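Chapter 5
Sorting Before You Build

By now you've picked a kit, read the box properly and cleared a space to work in. If you did the exercise at the end of Chapter 4, you also have a rough idea of how many evenings you're willing to give to one model. Good! Keep that number handy, as we're going to spend the first of those evenings not building anything at all.

I learned sorting the hard way, with a Viltideo harbor crane that came in 1,460 pieces and 131 steps. The bags weren't numbered. I tipped everything into one big pile (it was December, I was on vacation, I was excited) and started hunting. Step one needed two dark gray plates and a pin. I found the plates right away and the pin after I'd had a cup of coffee and gotten it all over the instruction booklet. By step 40 I'd used the wrong length of axle in three places and had to pull half the base apart to get them back.

So this chapter is about what to do with the pile. I'll be using brick-style kits for most of the examples, but nearly all of it carries over to wooden kits and snap-together plastic ones too.
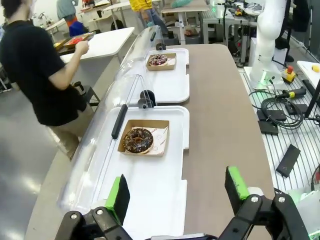
Isn't sorting just a way to put off building? one student wrote in the margin of my handout, and then, a bit lower down, I'd sooner spend the time looking for pieces, at least I find other stuff I need on the way.

I have a soft spot for that comment, and for small kits I'd agree with every word of it. An advent-sized mini build doesn't need sorting. You can see all the parts at once, your eye does the work, and you'll be finished before you could have laid out the cups. The trouble starts when the pile gets deep enough that parts can hide under other parts. Once that happens you're stirring and not looking, and stirring is slow and noisy and sends the one-stud round tiles straight onto the carpet.

My own cutoff is the size of the pile when you spread it one layer deep. If it fits under an open instruction booklet, build straight from the pile. If it doesn't, sort first.

Sort by shape, then by color

Most beginners do it the other way around. I did too, and I get why - color is what jumps out at you, and a row of bowls in different colors looks so nice. But try finding one small black clip in a bowl of black parts! They all melt together. A red clip in a bowl of mixed clips, on the other hand, practically waves at you. Your eyes pick out a color from a crowd much faster than they pick out a shape, so let your containers handle shape and leave color to your eyes.

Start with these groups and split them further only when one gets too full:

Plates and tiles
Bricks
Slopes and curves
Pins, axles and gears
Clips, bars and hinges
Anything clear
Oddballs

That last group matters more than it sounds. Every kit has parts that don't belong anywhere, and if you stop to argue with yourself over each one you'll be there until midnight. Toss them in with the oddballs and keep going.
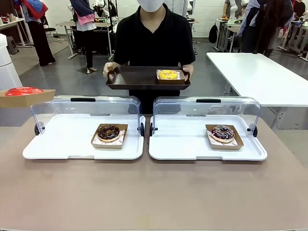
Reading time: 5 minutes

What to sort into

You don't need to buy anything. Muffin tins are great, egg cartons are fine for tiny parts, and shallow bowls beat deep ones every time. I've owned a fancy stacking set, the Prakadeck, and I like it a lot for storage between builds, but while I'm working I still go back to saucers and jar lids. They're low, so my fingers can get in from the side, and they slide around the table easily.

Whatever you use, put the fullest containers nearest your building hand and the oddballs farthest away. And leave a gap right in front of you for the booklet and the model itself. I've watched people set up a lovely ring of bowls and then end up building in their laps.

If you have to share the table with dinner, sort onto something you can lift in one go. A cookie sheet with a dish towel on it works well - the towel stops the round parts from rolling. 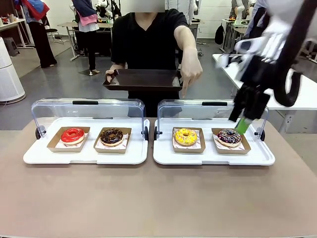
Before you go on: a warm-up

Take a kit you've already built and break it down completely. My classes use the Nyamweya lighthouse, but any medium-sized model will do. Mix the parts up well, set a timer and sort them by color, then write down how long it took. Now follow the first five steps in the booklet and write down that time as well.

Mix everything again and do the same thing sorted by shape. Keep both sets of times, and jot down which parts you had the most trouble finding. We'll come back to those notes in the next section, where we look at numbered bags and what to do when the numbers are missing.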